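Projektbericht: Einrichtung und Wartung einer Zelle zum Falten von Textilien

Verfasser: Charalambos Koutsoukos
Betreuung: Lemlem Feyisa
Abgabe: 2. Juli 2022

1. Ausgangslage

Die Zelle Farina steht seit Februar im Labor Storasberg. Sie besteht aus zwei Roboterarmen mit Parallelgreifern, einem gepolsterten Arbeitstisch und den Kameras. Meine Aufgabe war nicht das Lernverfahren, sondern die Maschine selbst: Greifer einstellen, Kabel ordnen, Kameras prüfen und einen Wartungsplan schreiben, den auch die nächste Gruppe benutzen kann. 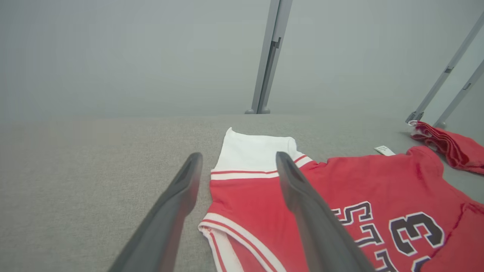
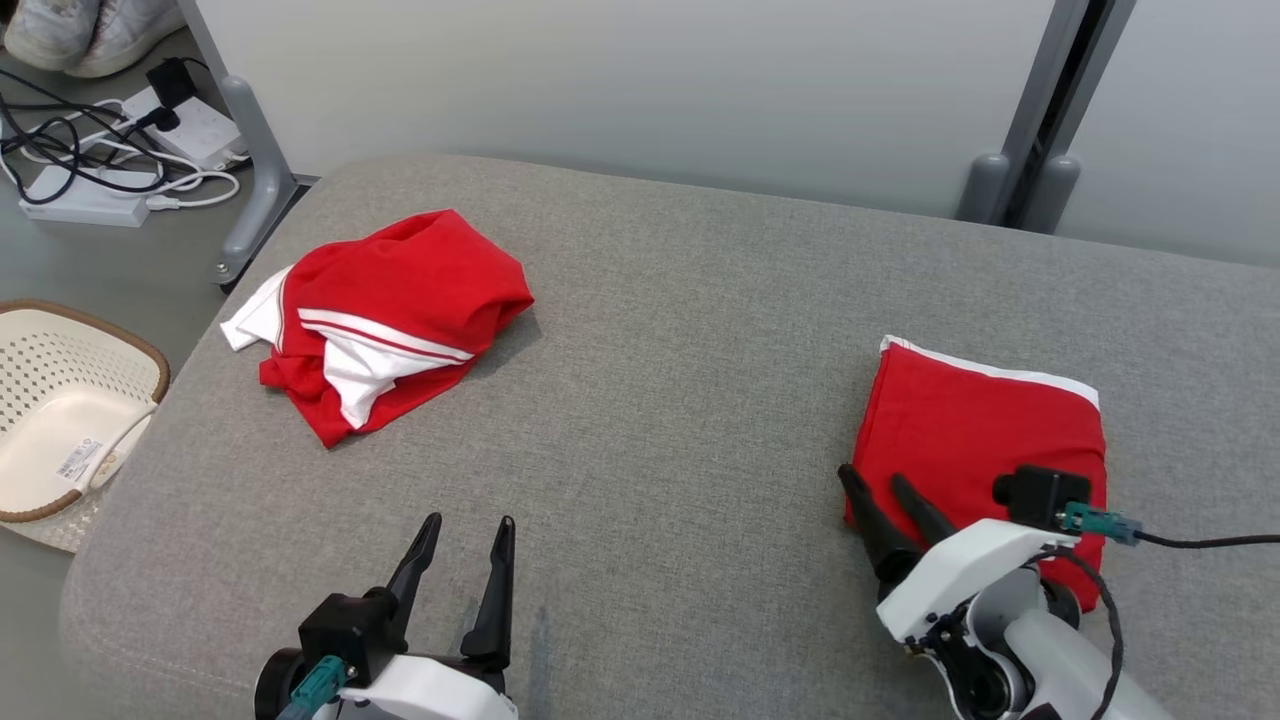
Rote Trikots auf dem grauen Tisch, einmal aus der Nähe am Greifer und einmal mit beiden Greifern gesehen.

2. Der Tisch

Der graue Bezug ist weich, und das hat Vorteile und Nachteile. Ein Finger kann leicht unter den Rand eines Kleidungsstückes kommen, wenn er ein wenig in das Polster drückt. Auf einer harten Platte hat unsere Steuerung in dieser Situation oft wegen zu hoher Kraft angehalten. Dafür ist die Höhe der Oberfläche nicht überall gleich. Ich habe sie an mehreren Punkten mit dem Tiefenmesser aufgenommen und eine Korrektur in die Konfiguration eingetragen. Vorne, wo die Kante rund wird, gilt diese Korrektur nicht. Der Arbeitsbereich beginnt deshalb erst 60 mm hinter der Kante.

3. Greifer

Die Finger beider Greifer sind dunkel und laufen nach vorne schmal zu. Bei der ersten Prüfung schlossen sie links nicht parallel — an der Spitze blieb ein Spalt, durch den dünner Stoff herausrutschte. Die Ursache war eine lockere Schraube am Fingerhalter. Ich habe beide Seiten demontiert, die Gewinde gereinigt und mit mittelfester Schraubensicherung wieder montiert. Danach muss man den Nullpunkt neu setzen: Greifer ganz schließen, Wert ablesen, speichern, ganz öffnen, wieder ablesen. Links lag der offene Wert bei 588 Schritten, rechts nach der Montage zuerst nur bei 346. Das konnte nicht stimmen. Frau Feyisa hat den Fehler gefunden: ich hatte den rechten Finger um einen Zahn versetzt eingebaut. Nach der Korrektur waren beide Seiten fast gleich.

4. Kabel und Stecker

Die meisten Störungen kamen nicht aus der Mechanik, sondern von den Kabeln. Am rechten Greifer sitzt die kleine Kamera mit einem türkisfarbenen Stecker, und das schwarze Kabel kann bei bestimmten Stellungen über den Tisch laufen. Wenn der Arm sich weit nach innen dreht, zieht es am Stecker und das Bild fällt für kurze Zeit aus. Als Abhilfe habe ich zuerst Klettband versucht, aber es war zu steif am Gelenk. Jetzt ist vorgesehen, eine Schlaufe mit mehr Länge am Unterarm zu führen und einen Halter von der Firma Idevmont zu montieren. Der Halter war bei Abgabe dieses Berichtes noch nicht geliefert.

Auch die Steckdosenleisten auf dem Boden hinter dem Tisch sollen noch befestigt werden. Zwischen ihnen liegen schwarze und weiße Kabel durcheinander, und für eine Wartung muss man zuerst suchen, welches zu welchem Gerät gehört. Ich empfehle Beschriftung an beiden Enden.

5. Prüfung nach der Einstellung

Für die Prüfung wurden Trikots benutzt, rot mit weißen Rändern. Das Protokollprogramm Flokitz speichert dabei jede Schließbewegung mit Motorstrom und Position. Insgesamt liegen 1906 Bewegungen vor. Schwierig bleiben die Stellen, wo mehrere Lagen Stoff übereinander liegen: der Strom steigt früher an und die Steuerung meldet „gegriffen“, obwohl nur die oberste Lage gehalten wird. Ich habe die Schwelle angehoben, aber eine gute Lösung ist das noch nicht.

6. Wartungsplan

Vor jedem Arbeitstag: Fingerspitzen abwischen, Fusseln entfernen, Nullpunkt kontrollieren, Stecker an beiden Greifern ansehen.
Jede Woche: Schrauben am Fingerhalter prüfen, Tisch absaugen, Bezug auf abgenutzte Stellen kontrollieren.
Jeden Monat: Höhenkorrektur neu messen, Kamerabilder mit den gespeicherten Referenzbildern vergleichen.

7. Offene Punkte

Offen sind der Kabelhalter, die Befestigung der Leisten und die Stromschwelle bei mehreren Lagen. Die Konfigurationsdateien und die Protokolle liegen im Projektordner von Farina, die alte Version vor meiner Änderung ist ebenfalls dort gespeichert.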